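Section 4: Choosing the Spot and Connecting the Cables

Read this section before you plug in the Costuvley desktop weather display. Set-up takes 40 minutes if the outdoor sensor is already in place (see Section 3). If you have not mounted the sensor, do that first. The display will look for it as soon as it has power.

4.1 Before you start

You will need:
The display unit
The power cable (black)
The data cable (white), only if you plan to save readings to a computer
The two-part stand
A soft cloth

Clear enough space to lay out both cables at full length. New cables hold the shape they were packed in for a day or two. Let them relax before you route them behind furniture.
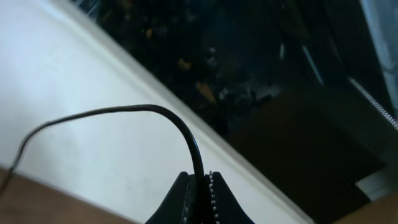
Cable lying in a curve

Do not pull a cable straight by force or wind it tightly around the stand. A sharp bend close to the plug is the most common cause of power faults reported to our service desk.

4.2 Connecting power

1. Lay the display face down on the soft cloth.

2. Open the rubber cover on the back. It stays attached on one side.

3. Push the small end of the power cable into the round socket until it stops. Do not twist it.

4. Run the cable through the notch in the cover and press the cover shut.

5. Turn the display over and connect the other end of the cable to the wall adapter. Leave the adapter unplugged for now.

Note: Units sold before the Rendinbridge update have the socket on the left side and no rubber cover. For these units, skip steps 2 and 4.

4.3 Connecting the data cable (optional)

The display works without a computer. Connect the data cable only if you want to keep a record longer than 19 days, the limit of the built-in memory.

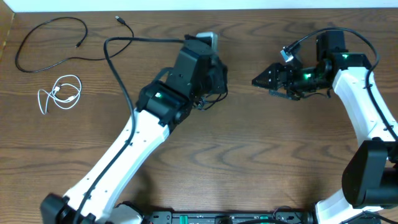 Black and white cables laid out on the table

1. Uncoil the white cable completely. Check it for kinks.

2. Plug it into the flat port marked DATA.

3. Keep it on the opposite side of the stand from the power cable. The two may cross, but should not be tied together.

4. Connect the free end to the computer after the display has started. If you connect it earlier, the computer may not find the display. Unplug it, wait a few seconds and try again.

Caution: Use only the adapter supplied. Phone chargers may fit the socket but can damage the display.

4.4 Choosing the spot

The display also measures indoor temperature and humidity, so where it stands affects what it shows. Pick a level surface against an inside wall.

- Keep it out of direct sun, including low sun in January, which can reach far into a room.

- Allow 6 inches between the display and the wall – the air vents are on the back.

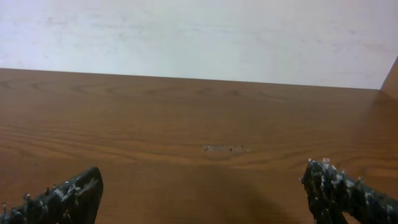

- Stay at least 4 feet away from radiators, ovens, televisions and wireless routers.

- Avoid window sills. Cold glass lowers the indoor reading and a draft makes it jump.

- Metal shelves weaken the signal from the outdoor sensor. So do foil-backed insulation and large mirrors.

4.5 First start

1. Fit the stand and set the display in place.

2. Plug in the adapter. The screen shows all its segments for a few seconds, then goes blank, then shows the indoor temperature.

3. Wait for the outdoor reading. Do not press any buttons during this time, as that stops the search.

4. If dashes are still showing after 6 minutes, hold SEARCH until the antenna symbol flashes. Move the display closer to the sensor and wait again.

5. Set the clock with the + and – buttons. Hold either one to move faster.

The indoor humidity reading needs several hours to settle. Compare it with another instrument the next morning, not before.

If the outdoor reading drops out at night but returns by day, replace the sensor batteries. See Section 7, Batteries and Cold Weather.

Text for this section: Iman Kabbaj. Technical review: Ismail Fawzy.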